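Entryway Storage: Shoe Racks in Small Units
Speaker notes, Bridmont session, Apr 5, 2019. Speaker: Berenice Gallegos

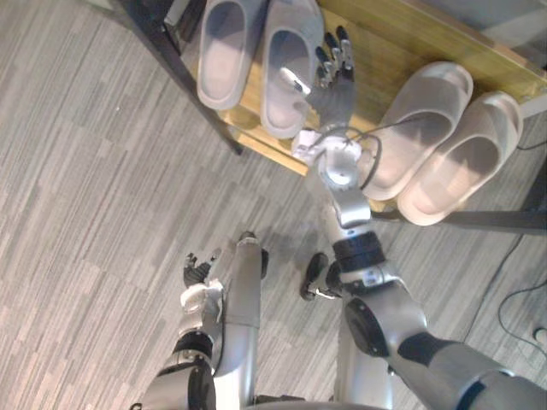 Start with shelf depth. Most complaints we log about entry racks come down to depth, and the low open rack is the usual offender. A board that suits a child's shoe is short for an adult's. Look at the heel on the white slide at the right: it projects slightly past the front edge of the board. Gray pair, same shelf, one heel close to the front. Slippers tolerate this. Boots do not.

Slide 2. Survey numbers. 539 households, Ocampo and Clestia buildings only. Say this early - Renji was asked about it twice in January. Total footwear logged was 2457 items, odd singles included.

Slide 3. House shoes versus street shoes. Recommend one level for each, house shoes on whichever level is easiest to reach from standing. Pairs side by side, toes to the back. Do not stack soft uppers.

Slide 4. Frame and floor. Metal legs on carpet: check level after loading, then again after a week. Zsolt has the foot pad samples, pass them along the rows. Skip the Trolline drawings if short of time.

Slide 5. Load test. Nearly 1000 cycles on the center of the board, no change in fastener torque. Baltazar will take questions on method.

Leave 13 minutes for discussion. Handouts are on the table by the door.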